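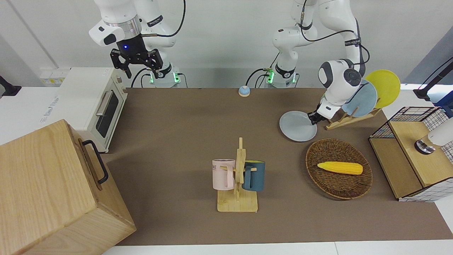 Plates in the wooden dish rack, mugs on the mug tree and corn in the wicker basket, all on one tabletop.

**Harms Brings Its Countertop Line to Dranden This November**

DRANDEN – I've been selling kitchen things for a long time, and I still get a little giddy when a new line comes in. So here's the news: Harms, our shop on Skorholm Street, is launching Ornura, a small family of wooden racks and stands for people who'd like to keep their everyday dishes out where they can reach them.

My name is Olga Ortuño and I run the shop. I also picked the pieces, argued over the pegs, and wrote this press release at my kitchen table, so please forgive the parts that sound like me talking.

Ornura began with customers who kept telling me the same thing. They had lovely plates and no good place for them. The cupboard was too high, or the stack was too heavy, or the one plate they wanted was always at the bottom (mine too!). A standing rack fixes a lot of that. You slide a plate in on its edge and you can see every color you own. I like a light blue one with a bright yellow one behind it, and I'd put a plain pale plate next to those so they don't shout at each other.

The rack is light wood, and so is the mug tree. The tree has a flat square base, one post and short side pegs, and that's really all there is to it. I've had people ask for longer pegs and I keep saying no. A short peg holds a mug close to the post, and the whole thing takes up less of your counter. Pink and teal mugs look great on it together, if you want my opinion, and you're getting it either way.

Then there's the basket. We've carried round woven wicker baskets for years, and I've brought them into the Ornura display because wood and wicker get along so well. Mine goes from bread to lemons to corn on the cob depending on the month. I know some folks line theirs with a cloth – do that if you've got crumbs to worry about.

A few practical things for anyone writing this up or planning a visit:

- The Ornura dish rack, mug tree and wicker basket will be sold separately. You don't have to buy a set.
- Our first delivery is 700 pieces across the line, and we've set 80 of them aside for phone orders.
- Phone orders are limited to 2 pieces of each kind per household, at least through the end of November.
- The shop number is extension 2464 on the Dranden merchants' line. Ask for me, or just say "Ornura" and whoever picks up will know.

We're opening at 9 a.m. on launch morning and I'll be on the floor all day. Bring a plate from home if you want to try it in the rack first. I mean that! Plates come in all sorts of thicknesses and I'd much sooner have you test one in the shop than carry a rack back across town. Same with mugs, especially the ones with small handles.

Care is simple. Wipe the wood down with a damp cloth, dry it, and don't leave it soaking in the sink. The wicker likes a soft brush now and then.

Reporters and bloggers are welcome to come by before we open, any time after 8 a.m., and I'll happily pull pieces off the shelf for you. We have a big table in the back where you can spread things out and arrange them however you like. Coffee's on me.

**Press contact:** Olga Ortuño, Harms, Skorholm Street, Dranden. Merchants' line, extension 2464.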